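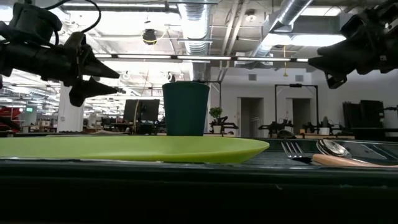 Subject: Re: Seconds sale and the glaze that won't behave
List: Orko Clay and Kitchen
Date: 2023-11-03

Hi all,

Catching up on the digest with a cup of tea, so forgive me if someone has already answered this off list. I'm replying to the question from October:

> Has anyone had luck getting tea stains out of matte-glazed mugs?
> I've got a set of Carar ones I bought at the market and the insides
> have gone a nasty brown. Bicarb did a bit. Bleach scares me. Also my
> partner reckons you shouldn't put them in the dishwasher at all, and
> I reckon if a mug can't go in the dishwasher it isn't a mug.
>
> Second question, is it normal for the bottom to scratch the table?
> I've got a nice big ring on the good one now.

I'm with you on the dishwasher! I've had two of the Carar mugs for years and they go through most nights, top rack, and the only damage so far is a chip that was entirely my fault (tap, elbow, bad language). The glaze has lost a bit of its colour near the handle, but I quite like it that way.

For the stains, try denture tablets. I know, I know, but they're a couple of dollars at the chemist and they work. One tablet, hot water right up to the brim, leave it overnight and give it a go with a soft brush in the morning. If there's still a tidemark do it again. Mine took three goes because I'd left it for the better part of a winter, and I drink my tea the colour of a fence. Rinse it really well afterwards or your first cuppa tastes of mint, and not in a nice way.

Bicarb is fine as a paste but you have to be patient with it and I'm not. Please don't use the green scourer on a matte glaze. It leaves shiny patches, and then the shiny patches are where your eye goes every single time you pick the thing up. I did this to a bowl I loved and it now lives under a pot plant.

With the scratching, yes, pretty normal. The foot ring is usually left bare so it doesn't weld itself to the kiln shelf, and if the maker was in a hurry it doesn't get smoothed off. Turn the mug over and run your thumb around it. If it feels like sandpaper, get a bit of wet and dry from the hardware, wet it properly, and rub the foot in circles for a few minutes over the laundry sink. Do it wet so you're not breathing the dust. You'll feel it go smooth quite suddenly — very satisfying, and then you'll want to do every pot in the house, and I did, and there went my afternoon.

The ring on the table is another matter. If it's an oiled top you can probably sand it lightly along the grain and oil it again. If it's a proper lacquer I'd leave it alone and buy a bigger fruit bowl.

While I'm here, a few other bits from the last digest.

Somebody asked whether the Luminell glazes are worth the money. I've only used the celadon. It was lovely on porcelain and looked like pond water on the speckled stoneware, so do a test tile first, and do it on the clay you're going to use. I didn't and I've got a shelf of pond water.

The noodle bowls at Đoàn that a couple of you were raving about, I finally went and had a look. They're wide and quite shallow with a decent heavy foot, and the broth was still hot when I got to the bottom. I asked at the counter where they came from and was told "a box", so no joy there. The lemongrass chicken is very good, if you're going anyway.

And the seconds sale. My tally after last weekend's clean-out of the shed is 388 pieces, and that includes lids with nothing to go on and a whole crate of saucers from my saucer phase. I'm not carting all of that to the hall. If you want saucers for under pot plants, or for mosaic, or just to smash, come and get them from my carport before the sale and bring your own newspaper. The only thing I'm keeping back is the blue casserole, which has a crack in it and which I can't part with.

One more on the mugs, has anyone tried the denture tablets inside a teapot spout? Mine's black as anything in there and I can't get a brush round the bend.

Cheers from a very dusty shed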